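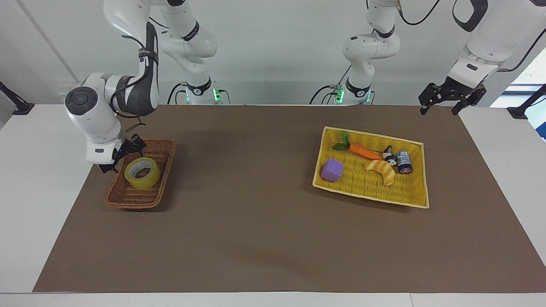

The brown wicker basket

October 13, 2023

I've gone off plastic tubs. There, I said it! After years of stacking the things in the hall cupboard (and losing every second lid) I've been slowly swapping over to baskets, and I'm a bit obsessed now.

It started at the Wusow market back in March, when I picked up 2 old cane ones for $17 the pair. One had a wobbly handle, the other smelled like somebody's shed, but a scrub with warm soapy water and an arvo drying in the shade sorted both of them out. Don't leave them in full sun, by the way – mine went brittle along the rim and I've been snagging jumpers on it ever since.

The big one holds the knitting. The little one has onions in it, which I never expected to love as much as I do, though you do need to line it with a tea towel or you'll be sweeping up papery bits forever.

A few of you have asked where to look. Skorkon has new ones for up to $60, and they're nicely made, but try the op shops on Ezzat Street first. Check the base before you pay. If it creaks when you press it, put it back, no matter how pretty the colour is.

Next issue I'm having a go at mending that handle with waxed thread – wish me luck, and send tips if you've got them!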